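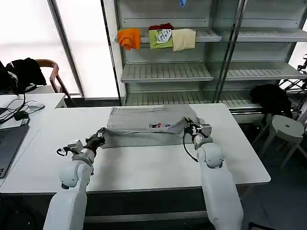 What speed should a two-arm cell run at while a person is standing next to the table?
Use the reduced setting, 216 mm per second at the gripper, and keep it there until everyone is back outside the floor line.

Karkolero Cell Rule Kit
For bench-mounted two-arm cells handling cloth and other soft goods

The kit is a printed and laminated set of working rules, floor marking and tags for shops that run two arms over a shared table. It covers daily use. It does not replace the risk assessment for your cell, and you need to have that done before you order.

What's in the box
Rule card for the table, two-sided
Start-of-shift check sheets, pad of 60
Yellow floor tape, 20 m
Lockout tags, pack of 4
Wall sheet with stop and restart steps

What the rules cover
Both arms stop on one button. Two separate stops are not accepted under the kit.
Grippers stay open at power-up. Jog each arm clear of the cloth before loading a program.
When both grippers hold the same piece, neither arm is moved by hand. Release one side first, then the other.
Gripper cables need enough slack for full wrist travel. Check them at the start of each shift and after any tool change.
Long sleeves are rolled up and lanyards come off before anyone reaches over the table.
A restart is done by the person who pressed stop, or by the shift lead after speaking with them.

Changes in this version
The May revision moves the cable check from weekly to every shift. In-ho Min rewrote the restart steps after the Skornden trial, where operators found the old wording too long to follow at the table. Existing customers can request the new wall sheet on its own.

Ordering
Ships flat from Skaridham. Refill pads and tags are sold separately. For cards in other languages or a different table layout, write to Jovita Quezada in sales and include a floor plan with the stop button marked.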